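Search tips and guides Enter keyword Go

Workshop > Indoor Games > Table Care

Maintaining rods and bearings on a foosball table

Stiff rods are the most common fault on a household foosball table, and in most cases the cause is dirt, dried lubricant or a bent rod. All three can be dealt with at home. The notes below apply to tables with hollow or solid steel rods running in plastic bushings, including the older Himau and Royer tables still common in rec rooms.

Cleaning the rods

Push each rod fully to one side and wipe the exposed length with a lint-free cloth dampened with 70 per cent isopropyl alcohol. Pull it through and repeat from the other side. Grey residue on the cloth is normal. Keep the alcohol off the player figures and the painted lines, as some finishes soften on contact. Do not use steel wool. It scratches the chrome, and scratched chrome wears out a bushing in one season.

Lubrication

Use 100 per cent silicone only. Two drops per rod, placed beside the bushing, are sufficient. Work the rod in and out 10 times, then wipe off the excess. Petroleum sprays attract lint and will swell some plastics. If a petroleum product has been used in the past, clean the rod twice before applying silicone.
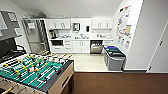
Foosball table beside a kitchenette.

Tables kept near a kitchen need cleaning more often. Airborne grease settles on the rods and playfield and combines with dust to form a film that silicone does not dissolve. Wash the playfield with a mild dish soap solution on a well-wrung cloth, dry it immediately, and leave the table unused for an hour.

Checking for a bent rod

Spin the rod slowly and watch the feet of the figures against the field. If the clearance changes through the travel, the rod is bent. A solid rod with a slight bend can be straightened in a padded vise. A hollow rod will kink and should be replaced. Measure the outside diameter with calipers before ordering; Nunetti lists two sizes that look identical in the catalogue.

Levelling

Set a spirit level across the centre of the field, then along its length. Adjust the leg levellers a quarter turn at a time and tighten the lock nuts. Recheck after 24 hours, particularly on carpet.

Replacement bushings are sold in pairs at the Kirnville parts counter, closed Friday. Bring the old one for matching.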